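Dunari Home Sensor Log - README

12 shares | 3 comments

## Summary

Dunari is a set of readings from home automation equipment fitted in occupied houses in Cledside. It covers heating, lighting and door contacts. It was put together for people who write rules for home controllers and want ordinary data to test them against.

Version date: 27 June 2019

## Contents

- 19 houses, each with one controller
- 598 log files, plain text, comma separated
- 4 event types: `temp`, `light`, `contact`, `setpoint`
- one `houses.csv` with the floor count and heating type of each house

Each line holds a time, a room code, an event type and a value. Times are in UTC. Room codes are the same across all houses, so `R1` is always the main living room and `R2` is always the kitchen.
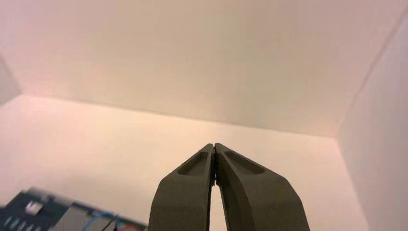 Contact events come from two-part door and window sensors. A value of 0 means closed and 1 means open. Many of the older doors in Cledside sit slightly proud of the frame, and the two halves of the sensor then rest at the limit of their range. Two parts can look shut from the front and still not be fully home, much as the dark gripper fingers in the picture are nearly closed, with only a thin seam between them near the top. In the logs this appears as short runs of 0 and 1 with no one using the door. We have left these runs in. Use `--settle 70` to drop any contact change that lasts less than 70 seconds.

## Heating data

Setpoints were logged at the controller and temperatures at the room sensor, so the two clocks can drift apart. The drift is corrected once a day at midnight. Houses on the Brennan controller report in half degrees. The others report in tenths - do not mix the two without rounding first.

Readings above 35 degrees are nearly always a sensor placed in direct sun. They are marked `S` in the last column and have not been removed.

## Lighting data

Light values are dimmer positions, not measured brightness. Wall dimmers with a numbered scale are stored as the number set by the user. Stepless ones are stored from 0 to 100. The column `scale` says which applies.
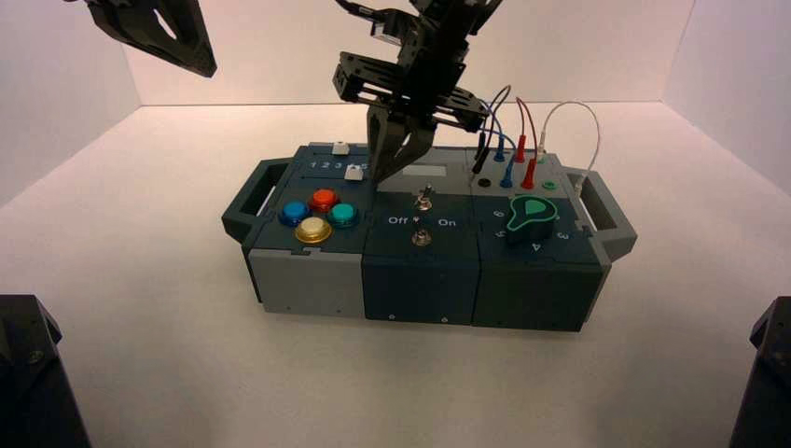 Task board with numbered scale, 1 to 5, and slider knobs.

## Known gaps

- Houses in Druvosstead were planned but are not in this version.
- Most of August is missing for the kitchen sensors after a faulty update.
- Loft sensors were left out. Too few houses had one.

## Use

Free to use and share with credit to the Dunari project. Room codes must not be matched to addresses. Report faults through the issue list and give the file name and line number.

Was this page useful? 7 likes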